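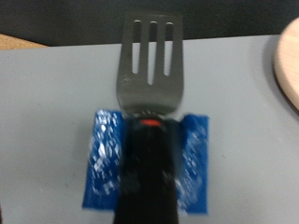
## 22/04/2023, à noite

Que debate! Cheguei a casa há meia hora e ainda não consigo estar sentada. O auditório da Plultura tem 300 lugares e estava cheio, com gente encostada às paredes, tudo por causa da linha 966, o autocarro que a câmara quer acabar em dezembro.

O vereador abriu com os gráficos dele, muito seguro, e repetiu três vezes que «a procura não justifica». E depois levantou-se o Iolo Samuel, que conduz aquele autocarro há anos, com uma folha dobrada em quatro. Perguntou-lhe em que dias tinham contado os passageiros. O vereador procurou nos papéis, procurou outra vez, e lá respondeu: em agosto. Em agosto, com as escolas fechadas! O barulho na sala foi tal que a moderadora teve de bater no microfone.

Falei também – eu, que tremo a pedir um café! Disse que a minha mãe vai ao centro de saúde de Fuvden naquela linha e que a alternativa proposta são dois transbordos e uma subida a pé. Correu bem, acho. Uma senhora da fila de trás apertou-me o braço quando me sentei.

A petição vai em 1 313 assinaturas, 200 delas recolhidas hoje à porta. A rádio Kindeo gravou tudo e passa amanhã de manhã, tenho de avisar a mãe.

Na segunda há reunião de câmara e eu vou, já pedi para trocar o turno. Falta imprimir mais folhas e descobrir se o público pode falar antes da votação ou só no fim – perguntar ao Iolo.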